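Driso two-finger gripper kit for wet chem benches: worth it?
Bench Automation board > Arms, grippers and end effectors

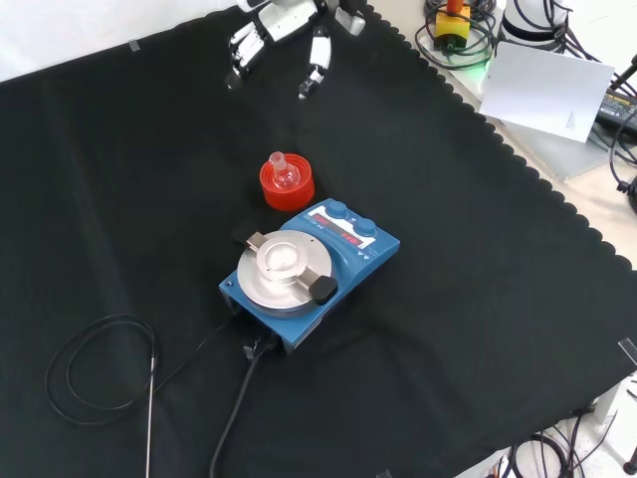
skotian wrote:
Does the Driso kit ship with the software needed to run it from a lab scheduler, or is that sold separately?

gornness_user wrote:
The driver and a basic Python library come with the kit. The scheduler connector is a separate license, billed per arm per year, and you need it only if you want the gripper to show up as a device in your scheduling software. For scripts you write yourself, the included library is enough.

skotian wrote:
Thanks. Use case is small round-bottom flasks, moved between a holder and a stirring hotplate. One arm, one plate. I have a quote from Driso and one from Besarska. The Besarska gripper costs less but has no force readback, only a current limit set in a config file. Has anyone run both?

ahaldane wrote:
I ran both, seven months on the Besarska and then the Driso from September on. Notes:

Grip on a ground-glass neck is better on the Driso. The pads that come with it are softer and the closing speed can be set per move. On the Besarska the speed is global, so either every move is slow or you accept a hard close on glass.

Repeatability was the same for both as far as I could measure. The spec sheets claim a difference. My holders have more play than that difference, so it made none in practice.

Pads wear. I change mine every 1,000 cycles. Driso sells them in packs of 2 and the price is annoying.

bh_lab7 wrote:
Disagree on the speed point. Besarska firmware has had per-move speed for a while now. It is a parameter on the move call, and the manual has it in the appendix, not in the chapter on motion. I use it daily.

ahaldane wrote:
Which firmware? Mine rejected the parameter.

bh_lab7 wrote:
376 and later. Older units need the controller board swapped before they will take it, and they charge for the board.

ahaldane wrote:
Then mine was an older unit. Point withdrawn for new purchases. Anyone buying used should check the board revision first.

rbhat wrote:
The gripper is the easy part of this application. Look at everything on and near the hotplate before you spend money on the end effector. A clamp bar across the plate takes away part of your approach angle, and the knob on the end of it is a collision object that has to be in your model. Same for probe cables. If the temperature probe is loose on the bench, the arm will find it sooner or later.

skotian wrote:
How do you model the cable?

rbhat wrote:
I don't. I route it behind the plate, fix it down, and put a keep-out box over that whole strip. A coiled cable has no fixed shape, so any mesh you draw for it is wrong by the next run.

sgosselin wrote:
Adding one on vision, if you plan to locate the glassware by camera. Clear flasks are bad targets. Depth returns are mostly noise on the bulb. What worked for us was to detect the holder and compute the flask pose from it. A red or orange holder on dark matte cloth segments with a plain color threshold, no training needed. Tape the cloth at the edges or it creeps and your table plane goes with it.

bh_lab7 wrote:
Agree on detecting the holder. Not convinced by cloth in a wet lab. It soaks up whatever you spill and then has to go in the solid waste. We use a matte black silicone mat.

sgosselin wrote:
Silicone gave us glare under the overhead lights. Depends on the mat, I suppose. For setup work with empty glass I would still use cloth.

skotian wrote:
Next question, then. Does either vendor support switching the hotplate, or do I turn the knobs with the gripper?

gornness_user wrote:
Neither. Use the serial port on the hotplate if yours has one. Turning knobs with a parallel gripper is possible but you need a way to check the setpoint afterward, and reading small LED digits with a camera is its own project. Exposure has to be turned well down or the digits bloom.

rbhat wrote:
Chowdary sells a serial bridge that covers most of the common stirrers. Ask for the list of supported models before ordering. Mine was missing from it and I had to write the command table myself, which took two afternoons.

ahaldane wrote:
Also ask Driso whether the emergency stop in the quote cuts gripper power. On mine it stops the arm and the gripper holds its last position. I prefer that with a flask in the fingers, but your safety office may want it in writing.

skotian wrote:
Leaning toward Driso without the scheduler license. I have asked both vendors for the e-stop behavior in writing and will post the replies when I get them.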